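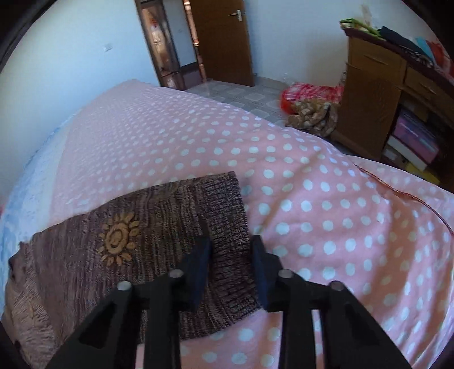
Kacper Szulc

Week 4 handout: learning to fold from handheld demonstrations
7 February 2023

OK, so last week we stopped in the middle of the question of where the demonstrations come from, and I promised I'd start there. If you missed it, the short version is that we have a policy that wants a lot of examples of people folding clothes, and teleoperating the arm to get them is slow and miserable. I did it for Nivis, our first folding project, and my best day was 43 usable episodes. My shoulders hurt for a week.

What we do now in Isari is take the gripper off the arm and hold it in our hands. The camera goes with the gripper, so the view the person records is (nearly) the view the robot gets later. You pinch, you lift, you fold, you let go, and the trajectory of the tool gets worked out afterward from the video and the motion sensor. And you can do it in any room you can carry the thing into! A bedroom with a real bed and real piles of clothes beats our lab bench, where every shirt ends up on the same gray mat.

Look at the top of the page again with that in mind. The tips are on either side of a small gap, with the ribbed band of the brown knit showing through it. For the policy, that little patch of picture matters more than nearly everything else in view. The doorway, the desk, the clothes on the desk are all still worth having, and I'll come back to why.

Grasp point labels

We don't label grasp points by hand. We take the moment the jaw width stops shrinking and call that the grasp, then project the tip position back into the earlier frames. On thick knit this is pretty good. On thin cotton it's late, since the jaws close almost all the way whether they caught one layer, two layers or nothing, and width alone can't tell you which. Write this down, it comes back in problem 2.

The other thing is ribbing. A cuff or a hem is stiffer than the body of the garment, and it has a nice straight edge, so people love to grab there. Great for folding, but it means the data is lopsided. In the Medina set, which is the one you'll be using, 900 episodes went into training, and when I trained on all of them without any reweighting the policy went looking for a hem even on towels. It would hover over the towel for ages. I kind of felt bad for it.

Why the messy background stays in

Somebody asked in office hours whether we should crop to the tips, and I tried that back in September. Cropping made training faster and the grasps were fine, but the folds drifted. My reading is that the policy uses far-off stuff (a bed edge, a wall, a door) to keep track of which way it's pointing once the garment fills most of the lower half of the picture. Cloth gives you very little to hold on to there, it changes shape as you pull it. A polka-dot sheet is a funny case. The dots are a lovely texture for tracking the camera, right up to the point where the sheet wrinkles or gets dragged along with the sleeve, and then your tracker believes the world moved. Repeated patterns can also be matched to the wrong dot. If you see a trajectory jump sideways by one step of a pattern, you know what happened.

So: full view, with random masking of the outer part during training. That's in section 3 of the Altwood code, and the mask ratio is the first thing I'd play with.

The result we'll argue about on Thursday

We held out 11 garments and ran the arm on each of them. Grasp success was 90 percent, complete folds were a good deal lower, and most of the lost ones went wrong on the second fold, after a perfectly decent first one. I have a theory about regrasping and a theory about pauses in the human data (we all stop and smooth the cloth with the free hand, which the robot doesn't have). I can't separate them yet. Come with an experiment that could.

Problems

1. Plot jaw width over time for any five Medina episodes and mark where the automatic grasp label lands. Do you agree with it?

2. Suggest one extra signal that would tell a one-layer pinch from an empty one. It has to come from the camera already on the tool, no new sensors please.

3. Retrain with the mask off and tell me what breaks. The small network is fine, don't burn your whole compute budget on this.

Reading is the same chapter as last week, from the part on action chunks to the end.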